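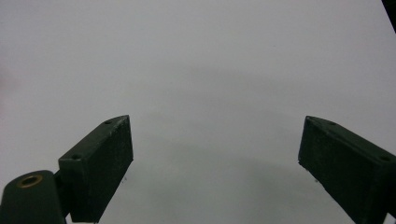

Pale gray, smooth and plain from one side to the other – if you have surfaces like that at home and you like keeping them that way, we would love to hear from you.

Wokness is looking for 31 households in Rasdale to take part in our spring wipe-down study, which runs through April. We want to learn how people really look after their counters, shelves and table tops on an ordinary day, with the kids' homework pushed to one side and dinner still to be thought about. You don't need to be especially tidy (please don't clean up for us first!), and any age of home is fine, rented or owned.

Taking part means 2 visits from Candela Alcaraz, who will chat with you while you wipe, sort and put away as you usually would, and a short diary in between. Each visit lasts 56 minutes at most, and Candela is very happy to come in the evening. Cloths and a mild soap are provided, though you are welcome to stick with your own favorites. Every household gets a grocery voucher after the second visit.

To sign up, drop a note at the Utine building, room 403, or call the front desk and ask for Candela. Please tell us which room you'd like to work in, and if you have pets.

Posted Mar 6, 2020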